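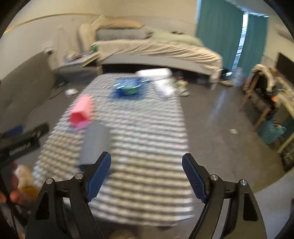
Why Do We Put a Cloth on the Table?

By Zubaida Mirani, for the Stoka kids' pages
14 Aug 2021

Look under your plate. Maybe there's a cloth there. Maybe it's at your grandma's house and you only see it on birthdays. Either way - somebody put it there, and people have been putting them there for a very long time.

So. What is it for?

Soaking stuff up

Number one job. Cups fall over. They just do, they are tall and you have elbows. On a bare table the drink spreads out flat and runs for the edge, and then it's in your lap. A cotton cloth slows it down. The tiny gaps between the threads pull the liquid in, sideways and even upwards! Scientists call this wicking. A candle wick does the same thing with melted wax.

Not all cloths wick. Some have a plastic coat on top, and the drink sits there in a wobbly puddle till you wipe it. Good for finger paint. Bad for laps.

Being quiet

Put a spoon down on a bare table. Clack. Now put it down on a cloth. Much softer. The cloth squashes a teeny bit under the spoon and that takes up some of the bump. Same reason people put rugs in noisy rooms.

Saving the table

Wood gets scratched. It gets rings too, from mugs. A cloth takes the scratches instead, and you can wash a cloth. You can't put a table in the washing machine. (My cousin asked.)

A cloth on its own won't stop heat very well, so hot pans still need a mat under them. Ask a grown-up to move those.

OK but why checks?

Lots of tablecloths have checks, little squares all over. Checks are one of the easiest patterns to make on a loom. A loom is the machine or frame that weaves cloth, and it has two sets of threads. The warp threads go the long way. The weft threads go across, over and under, over and under, for ever and ever.

Say your warp goes white, gray, white, gray. You get stripes. Now change the weft colors the same way. Stripes going across as well! And where two sets of stripes cross, there are your squares. No drawing, no printing. The pattern is made of the thread itself, so it looks nearly the same on the back.

Where a white thread crosses a gray one you get an in-between color. Get up really close to a woven check and see. Three shades from two threads.

Checks are also sneaky. A small crumb or a little stain is hard to spot on a busy pattern. On a plain white cloth one drop of beet soup and everyone knows it was you.

Try it - paper weaving

You need two sheets of paper in diferent colors, scissors and a bit of glue.

Fold the first sheet in half. Cut slits from the fold, a finger apart, and stop before you get to the open edges. Unfold it. That's your warp.

Cut the second sheet into strips. These are your weft.

Push a strip through, over, under, over, under. Next strip goes the other way, under first. Keep going. Squash them up tight as you go or it gets gappy.

Glue the ends down. Done. It's a placemat.

Want bigger checks? Do two strips the same before you swap. Rasa Tamošiūnaitė, who teaches weaving at the Hanotine craft room, gets her youngest class to do this one with old wrapping paper. She says the shiny kind slips around a lot so use tape on the back.

Try it - the drip test

Get a few scraps. A cotton rag, a paper towel, a bit of plastic bag, some old sock. Put them on a tray. One drop of water on each, all the same size if you can. Watch. Which one drinks it up? Which one leaves a bead on top? Write it down quick before you forget wich was which.

How to get a cloth off the table

Anything breakable goes first. Then the cups, even the ones lying down, then rolls and wrappers and whatever else has ended up there. Tables collect things. Trash in the trash, the rest back where it lives.

Pick up the corners and bring them to the middle so the crumbs stay inside like a bag. Carry it outside. Shake it - stand so the wind blows away from you, not at you.

And no, don't do the magician trick where you whip it out from under the plates. It works better with a slippery cloth with no hem, and a lot of practice, and plates nobody likes.

Words to know

Warp - threads that go the long way.
Weft - threads that go across.
Loom - what you weave on.
Wicking - liquid creeping along through tiny gaps.
Hem - the folded, sewn edge that stops a cloth coming apart.

Next time: pillows, and what is in them. Send your paper placemats to the Stoka page before then and we'll put some up. First name and age on the back please, and pencil is fine.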